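The Towel Trap

Somewhere in the past ten years the bath towel stopped being a rectangle of cotton and became a lifestyle. I have been sent the press kits. I have been told that Kaltska's flagship bath sheet will "reset my mornings." My mornings start at 6 with a dog who wants out, and no towel has reset them yet.

So when a friend asked me which towels to buy for a new apartment, I did what I should have done years ago and called a man who washes them for a living.

Higinio Galindo runs the laundry room behind a small hotel and takes in work from two gyms on the side. By his own log he put 2366 towels through the machines in December, which he considers a slow month. He is not sentimental about any of them.

"People touch the towel in the store and they think they learned something," he told me. "They learned about the finish."

The finish is the silky stuff applied at the mill. It feels wonderful under store lighting. It also keeps water sitting on top of the loops, and most of it goes down the drain in the first few washes. Whatever is left after that is the towel you bought. Galindo washes every new batch three times before it goes near a guest, with no softener, and only then decides whether to reorder.

I asked him about Clerkura, the mail-order brand that charges $154 for a set of four and ships them in a linen bag. He had washed some for a guest once. They were fine, he said. He asked me what the bag was for.

The weight question

Everyone selling towels wants to talk about weight. Heavier is supposed to mean better, and a heavy towel does feel good for the half minute you are wrapped in it. Then you have to dry it. In a bathroom with one small window and a hook on the door, a very thick towel can still be damp at bedtime, and a towel that stays damp is going to smell, whatever it cost.

I tried this at home with a plush Ghumman bath sheet and an old thin one that came from my mother's closet. Hung side by side after the same shower, the old one was dry by lunch. The Ghumman was still cool to the touch at dinner. I like the Ghumman. I also now own a second towel bar, and I notice the press kit did not mention that expense.

What to look at instead

Galindo's advice is to ignore the middle of the towel and go straight to the edges. The loops in the middle are what you are being sold, and most of them look alike on a shelf. The hem is where a towel comes apart. Run a fingertip down the fold, check that the stitching is tight and doesn't wander, and give the corner a decent tug. If a thread lifts in the store, put it back.

Color deserves some suspicion too. White can be bleached, and hotels love it for that. A strong color will give some of itself to everything else in the load the first few times. I have a gray undershirt that used to be white and a very clear memory of how it happened.

Terry in a royal blue this bright goes through the machine on its own at my house until the water runs clear. 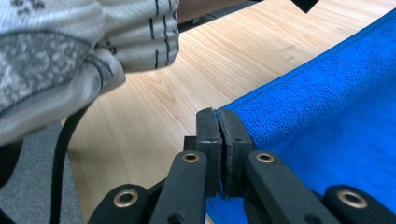 The folding industry

Once the towel is bought, there is a second set of people who want to tell you how to fold it. Melquiades Rosales teaches a home organizing class for $50 a seat, and I took it with my arms crossed. Thirds lengthwise, then in half, then in half again, smooth edge facing out. Rosales says it saves shelf space. My shelf looked tidier for a week and held exactly as many towels as before.

I'll give him one thing. Folding in thirds means the towel comes off the shelf ready to hang on a bar without being refolded, and I have kept doing it. The rolled version, with the little tucked pocket, I dropped the same evening. It takes forever and it makes a bathroom look like it is expecting a dentist.

The Weltesura towel rack, which promises to "curate" your linens, is a rack. It holds towels. A row of hooks does too, though a towel bunched on a hook dries more slowly than one spread over a bar – and on that point Galindo and Rosales agree.

What did I tell my friend? Buy two midweight towels per person, pull on the hems, skip the softener and wash them before you form an opinion. She bought the Clerkura set. She says she likes the bag.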